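Help & Advice > Renting with Mivari > Crockery and table hire

Frequently asked questions about hiring crockery

How far ahead do I need to book?

For most of the year, two weeks is enough. In December and from May to the end of August we get busy, and the painted plates go first, so book those as early as you can. We can hold an order without payment for five days. After that it goes back into stock.

Is there a minimum order?

There is no minimum if you collect from our counter. For delivery the smallest order is 30 place settings. A place setting is a dinner plate, a side plate, a bowl and a mug. You can swap the mug for a cup and saucer at no extra charge.

Can I mix different ranges?

Yes. The Tresel range is plain white and goes with most things. The Hodoroagă range is hand-painted, so no two pieces match exactly, and the colour of the glaze varies a little from one to the next. Many people use painted plates on the top table and white on the rest. Tell us how you want them split when you order and we will pack them in separate crates.
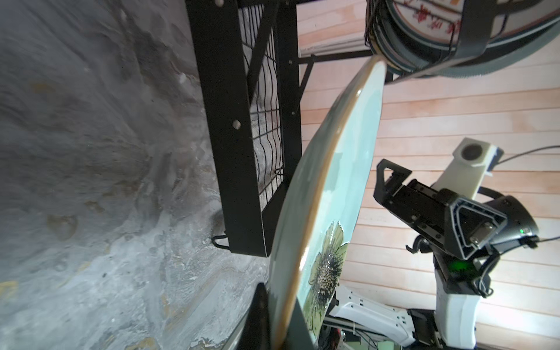
How many people can you supply?

We have 700 place settings in plain white and 481 in painted. If your event is bigger than that, ring us and we will tell you whether we can borrow from our other shop in Gururmont. This takes a few days to arrange.

What does delivery cost?

Delivery is free within 16 miles of the shop. Beyond that we charge by the mile, one way only. The driver will carry crates to any ground floor room. If there are stairs, please have someone there to help, and mention it when you book.

We deliver the day before your event and collect the day after. If your event is on a Saturday and the venue is locked on Sunday, we collect on Monday morning and do not charge for the extra day.

Do I have to wash everything before it goes back?

No. Scrape off the food and put everything back in the crate it came in. Washing is included in the price for both ranges.

If you would like to wash up yourself, we take ten per cent off the bill. Please use warm water and a soft cloth on painted pieces, and keep them out of the dishwasher. The white ones can go in any machine. Either way, let them dry fully before you pack them. Plates that go into a crate damp stick to the paper and have to be done again, and in that case we can't give the discount.

A rack with two levels saves a lot of worktop if you are washing by hand in a small kitchen. 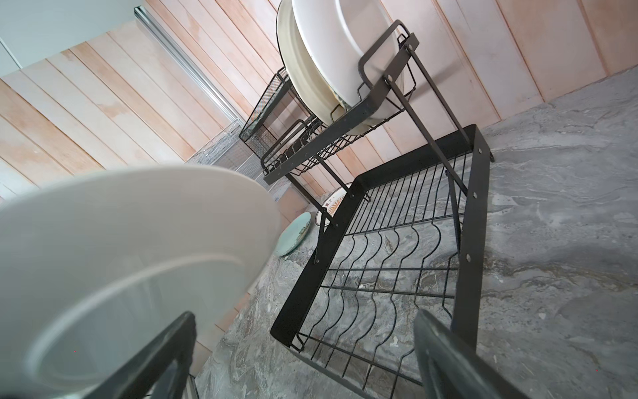 Put the heaviest things in first and work up to the lighter ones. Cups and mugs should go upside down. When you pack, stand plates on their edges with a sheet of paper between each. Flat stacks are more likely to crack in the van.

What if something gets broken?

We expect a few breakages and don't charge for the first two pieces. After that you pay the replacement price shown on your order form. Please keep the broken bits in a bag so we can match them to the list. Small chips count as breakages, as we can't hire out a chipped plate.

Can I see the plates before I decide?

You are welcome to come in on any weekday between ten and four. We can also post one sample plate of each range for a deposit, which you get back when they are returned.

Who do I speak to about changing my order?

Solveig Sjögren looks after all bookings. You can add to an order up to three days before delivery if we have the stock. You can reduce it up to a week before. Have your order number ready when you ring.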